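Why does fruit go in the fridge?

Fruit is still alive after it has been picked. It breathes in oxygen from the air and slowly uses up the sugar stored inside it. When it runs out of goodness, it turns soft and brown. Cold slows all of this down. 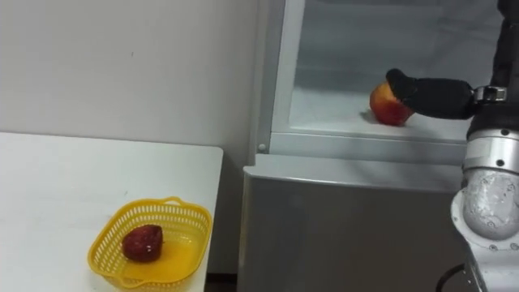
Grenwood Children's Museum - Food and Home Team

A peach is a good fruit to learn with. If it feels hard, leave it in a bowl or basket in the kitchen until it smells sweet and gives a little when you press it gently. Then put it in the fridge. A ripe peach should keep there for a few more days.

Put a peach in the fridge too early and it may never ripen properly. The inside can go dry and woolly - not very nice to eat.

A basket with holes in the sides is handy for carrying fruit. The holes let air move around, so dampness doesn't get trapped. Mould likes damp places.

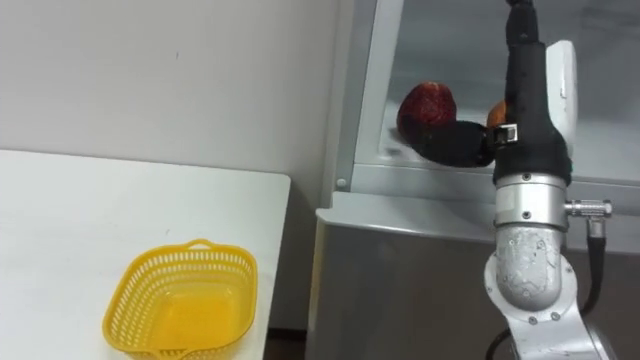
Apples are different. They can go into the fridge straight away, and they stay crisp for weeks. They also give off a gas called ethylene, which makes other fruit ripen faster.

Try this at home. Take 2 hard pears. Put one in a paper bag with an apple and leave the other on its own in the same room. Feel them both each morning for 4 days. Which one goes soft first?

Words by Ayanda Molefe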